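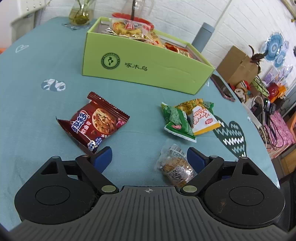
Tiempo de lectura: 2 minutos

NOTA DE PRENSA
Ikley abre en marzo el plazo para pedir sus cajas de merienda surtida

Flostthorpe, marzo. Ikley, firma dedicada al surtido de snacks en formato individual, abre este mes los pedidos de su caja de merienda para oficinas, academias y salas de espera. Cajas abiertas, sin tapa, para poner encima de la mesa y que cada uno coja lo suyo. Galletas, bollería horneada, algún producto de importación. Todo en envase individual cerrado.

La primera tirada es de 1184 cajas. Reparto propio en Flostthorpe y alrededores, resto por mensajería.

Qué lleva cada caja

Dieciocho piezas. Nueve dulces fijos y el resto cambia según el mes. En la mesa de preparación de estos días hay ya galletas de importación, entre ellas un paquete rojo de 趣多多 (el de "软曲奇", galleta blanda), y piezas horneadas en bolsita transparente con su etiqueta blanca. La caja es verde claro. De momento solo verde, otros colores mas adelante.

"Probamos con cajas cerradas y la gente las dejaba en un armario. Abierta se vacía en una tarde", explica Kelechi Yusuf, responsable de producto. "Queríamos piezas pequeñas, de las que caben en el bolsillo de la bata".

El surtido se monta a mano. Primero se extiende todo sobre la mesa, se revisan etiquetas y fechas, y después a la caja: lo que se aplasta va arriba, lo de paquete rígido al fondo. Cada caja sale con una hoja de ingredientes y alérgenos en castellano, incluidos los de los productos con etiquetado original en otro idioma.

Oluwaseun Olaniyan, que coordina los pedidos, pide a los clientes que avisen de alergias al hacer el encargo y no despues. "Si lo sabemos antes de montar la caja, se cambia la pieza. Con la caja en la furgoneta ya no".

Pedidos y plazos

Pedido mínimo: 4 cajas.
Cambios en el surtido: hasta la víspera del montaje, antes de las 18 h.
Recogida en mano: almacén Watkins, en Flostthorpe, de 9 a 14 h.
Reposición mensual: opcional, se puede parar cuando se quiera.
Cajas vacías: se recogen con la siguiente entrega y se reutilizan.

Los clientes que ya tenían el surtido Ralex pasan a la caja nueva sin trámite alguno. Mismo precio hasta el verano. Las piezas de Ralex que sigan en catálogo se pueden pedir sueltas, hasta fin de existencias.

Para centros educativos hay una versión sin frutos secos, misma caja, mismo número de piezas. Hay que indicarlo en el formulario, casilla "centro".

Sobre Ikley

Ikley prepara surtidos de merienda para empresas y centros desde su local de Flostthorpe. Trabaja con importadores y obradores de la zona.

Contacto para medios: Kelechi Yusuf, departamento de producto. Muestras para prensa bajo peticion, indicando medio y dirección de entrega.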